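4.2 Small tables and pocket play

Shrinking a game changes how it is played, and the miniature table shows this beautifully. Atallah's earlier notes on the Rakik set treat it as a toy; we think it deserves a closer look. 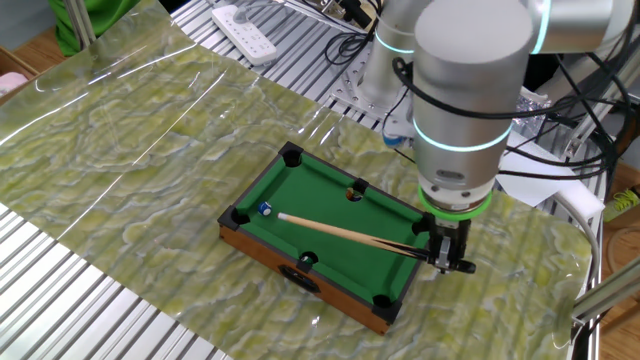
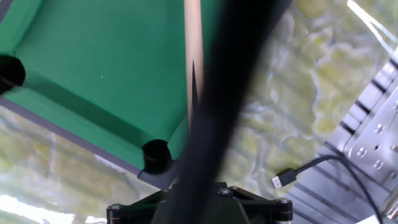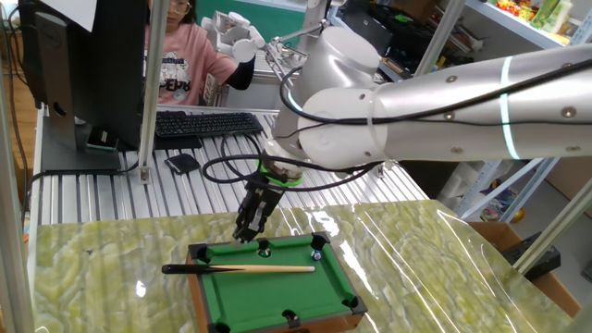
Figure 3. The miniature table with its cue.

Pockets take up a generous share of the cushion at this scale, so a ball near the rail is always interesting - and often tempting. In the first view of Figure 3 an orange-and-white ball sits at the lip of the far middle pocket, partly inside it. Such positions were a delight to study, and we logged 42 of them across 428 shots.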